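Search this site Enter keywords Go

Progress report to the Dumlao Fund
Project: Tindik - can a machine do the chores yet?
Prepared by Zulema Farías, project lead, Plavodside Workshop
12 Dec 2019

The short version, for board members reading this on a phone: no, a machine can't do the chores yet. It can do parts of some chores on a good morning, and we're asking you to keep paying us while we find out which parts.

You'll remember from the August report that we promised to move from the kitchen to what the proposal called "small-object tidying." That phrase was mine and I've regretted it since. Tidying means picking up whatever is on a surface and putting it where it lives, and it turns out to be four or five jobs wearing one coat. There's finding the thing, getting hold of it, turning it the right way up, and letting go of it without sending it under a desk. Our machine is now decent at the first and last of these.

Most of this period went into demonstrations. A person does the chore wearing the same kind of grippers the machine has, and the machine learns from the recordings. Jayson Galang ran the sessions and Erlinda Barredo kept the log, in handwriting that the machine will also not be able to manage for some time. 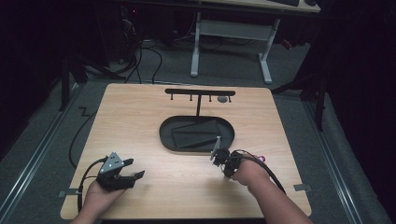
Thin things remain our main headache. A person with ordinary fingers gets a nail under the edge and never thinks about it. Take away the fingernails and it becomes a negotiation. The gray piece in the right-hand gripper, tilted over toward the tray, is the kind of hold we want: upright, clamped in the jaws, with a tip free to aim. People get the knack of it in an afternoon. The machine tends to go for the middle of the thing, push down, and wait for applause.

We recorded 3139 demonstrations against a target of 4000. The shortfall is mostly my fault. I had planned the schedule as if people's wrists didn't get tired, and Janelle Rivera pointed out (twice, in writing) that they do. Sessions are now 48 minutes long with a proper break, and the recordings from the second half of the day have stopped looking like the work of someone being punished.

On the results. With single rigid items, started from a position it has seen before, the machine put the item away in 81 percent of trials. I'd like to leave that figure there by itself, but Maribeth Tan on your side will ask what happens from a position it hasn't seen before. It drops to nearly half. We're working on it.

Then there are the things that hang together. Keys, cords, anything with a ring or a clip on it. These are the objects people most want put away, and they're the worst ones for us, as they change shape the moment you touch them.
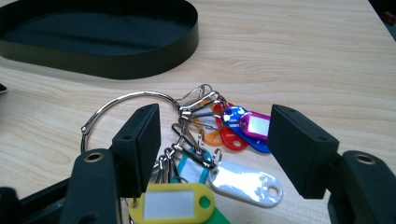

A machine that has learned to pick up a block expects the rest of the block to come along. With a bunch of anything, you get hold of one piece and the others swing about, or snag, or stay behind and pull. We tried teaching it to grab the largest part first. We tried teaching it to go for the ring. Both worked a few times and then quit, with no explanation offered. Our best approach so far is to let it nudge the bunch together before closing, something Erlinda had been doing in her own demonstrations all along without mentioning it to anyone.

On shop-floor use: Parnness, our partner for the stockroom trial, has asked whether the system could sort returns by spring. I've told them it could sort some returns, slowly, with a person standing next to it, and that the person would finish first. They're still interested. I suspect they've met other vendors.

Still open at the end of this period:

The machine can't tell when it has missed. It will carry nothing across the table with great care and put the nothing down. We've started labeling misses in the recordings so it has something to learn from.

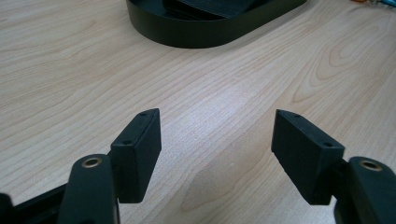
Open gripper over bare tabletop, tray at the far side.

Changes to the lighting still upset it. A shiny patch on the wood gets treated as an object more often than I'd like to report.

Spending is within budget, apart from replacement finger pads, where I guessed low. The revised sheet went to Maribeth separately. For the next period we'd like to finish the demonstrations, repeat the trials from unfamiliar positions, and start the Parnness visit with rigid items only. Keys can wait until we've all had some rest.

Comments (3)

Janelle R. - For the record it was three times in writing. One was a sticky note.

stockroom_pete - I do returns for a living and would happily race it. Does it get a lunch?

Maribeth Tan - Sheet received, thanks. Please send the unfamiliar-position trials broken out by item when you have them.

Contact | Copyright Plavodside Workshop | Back to top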